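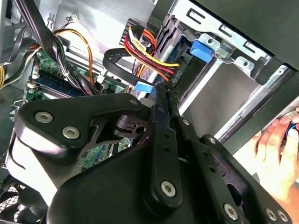
Gooseberry Chutney, Finally!

I've been promising this one since April, and the bushes at Wunberg have gone completely mad this year, so no more excuses! My neighbour Aurelia Pfister gave me the bones of it (hers has sultanas, mine doesn't, we've agreed to differ) and I've cut the sugar down a bit because I like it sharp.

You'll want 2 kilos of gooseberries, topped and tailed — put the radio on, it takes ages — plus three big onions, a thumb of ginger, 500 ml of cider vinegar and 600 g of light brown sugar. Soften the onions first, then in goes everything else. Simmer it low for an hour and 30 minutes, stirring more often near the end, until a spoon dragged across the bottom leaves a clear path.

I got 8 small jars out of mine. Leave them in a dark cupboard for a month at least, then have it with a really strong cheddar. Plum next, if I can find enough jars!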